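Desk rent going up at Feltell

The Feltell shared office has found a way to charge more for less. From May, a desk goes up 36 dollars a month, and the free coffee becomes "coffee, subject to availability." The landlord, Skalier, calls this a refresh.
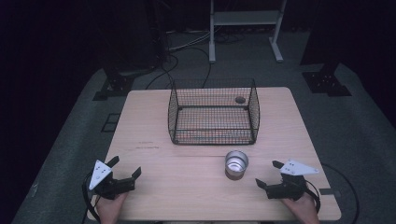
Wire basket and metal cup on one of the tables.

Printing stays at 50 pages a month, and the phone booth stays broken. Anyone wishing to object has 3 weeks and a web form that times out.

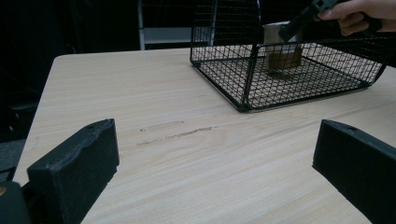
One member replied that the old landlord, Eleck, never raised the rent and never fixed the heating either, and that she'd pay the 36 dollars for a warm February.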